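Section 4: Setting Up and Using the Drawer Organiser

4.1 Before you begin

This section applies to the drawer organisers issued to all Kitirau repair benches. Each bench holder is responsible for setting up one organiser and for keeping its contents in the order given in the bench list. Questions about the list should be addressed to Siriporn Boonyarit in Stores.

Caution: Do not fill any drawer until the organiser is in its final position. A loaded unit must not be lifted by the handle alone.

4.2 Positioning the organiser

1. Clear the table and wipe the surface with a dry cloth.

2. Carry the empty organiser to the table by the handle on the lid.

3. Set it down on its base, with the drawers facing the bench holder. The unit may be turned at an angle where this gives easier reach.

4. Check that the base rests flat and that the unit does not rock.

5. Open and close every drawer once, including the larger centre drawer in the top row. Any drawer that sticks should be taken out, wiped and refitted.

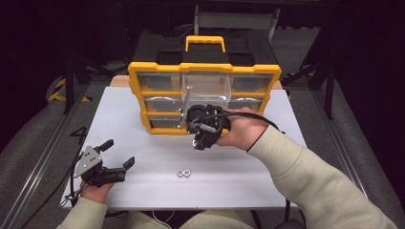
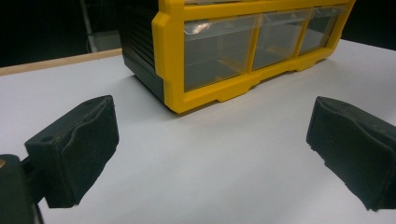 4.3 Filling the drawers

6. Begin with the bottom row. Heavy items such as bolts and nuts are to be kept here.

7. Place washers, clips and small screws in the row above. Only one size is permitted in each drawer.

8. Reserve the large centre drawer for items too long for the others. No item may stand higher than the drawer front.

9. Use the recesses in the lid for parts in current use only. They must be cleared at the end of each working day.

Note: The load in any small drawer must not exceed 384 grams. Screws supplied in boxes of 1,000 should be divided between drawers, or the remainder returned to Stores.

4.4 Labelling

Labels are to be placed at the lower edge of each drawer front, so that the contents can still be seen. Use the Palow labels held in Stores and write in capital letters. Old labels must be removed completely before new ones are applied.

4.5 Care

Wash the drawers in lukewarm water with a little mild soap and allow them to dry fully before refitting. Solvents will cloud the clear plastic and must not be used. Cracked drawers should be reported to Sepehr Shahbazi, who holds 10 spares. The bench list is reviewed each January.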